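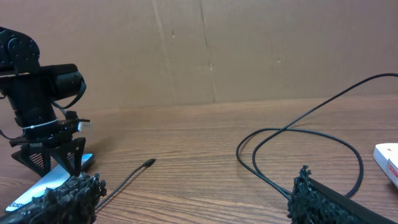 Kaimal is a small company that collects used cables, chargers and small household electronics in Destcombe and the villages near it. We started with one shelf in the back of a repair shop, and now we have a building of our own with a sorting hall and an office. Most of what comes to us is small and mixed together in one bag, so sorting is the largest part of our work. A thin black cable and a white zip tie look like nothing when you put them in the bag, but they go to different places: the cable goes to the copper box, the tie goes to the plastics. We ask people to leave ties on if they are tight, and we cut them ourselves.

Our company was founded by Elango Varghese and Oda Nygård. Elango worked before with repair of washing machines, and Oda kept the accounts for a shipping office in Valtau. Today we are 15 people, and six of us work part time. Oda still does the accounts. Elango is responsible for the collection route and for the two vans.

What we accept

We accept phone chargers, extension cords, keyboards, computer mice, routers, remote controls, headphones and all kinds of loose cable. We also accept small kitchen machines if one person can carry them. We do not accept light bulbs, smoke alarms, screens or anything that contains oil. Batteries must be taken out and given to us separately — please put tape over the ends.

It is not necessary to sort the bag before you come. It is also not necessary to tell us if the thing works. We test everything that has a plug, and what is safe to use again is sold in our shop, Skitport, on the ground floor. The rest is taken apart and sent on as metal or plastic.

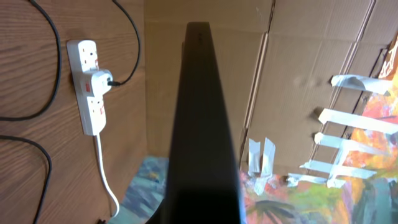

Mrs. Halloran wrote to us in December that she had kept a drawer of old chargers for 24 years and was afraid we would laugh at her when she brought it. She said that the man at the counter only asked if she wanted the drawer back. She did, and she also asked us to write more clearly that bringing things here costs nothing. So we write it now: for private persons it is free. Companies pay by weight, and the price list is at the counter.

Visiting us

The counter is open on weekdays and on Saturday morning. Parking is behind the building, and the entrance has no steps. School classes can visit the sorting hall if the teacher writes to us around two weeks before. Closed shoes are required in the hall, also for the adults.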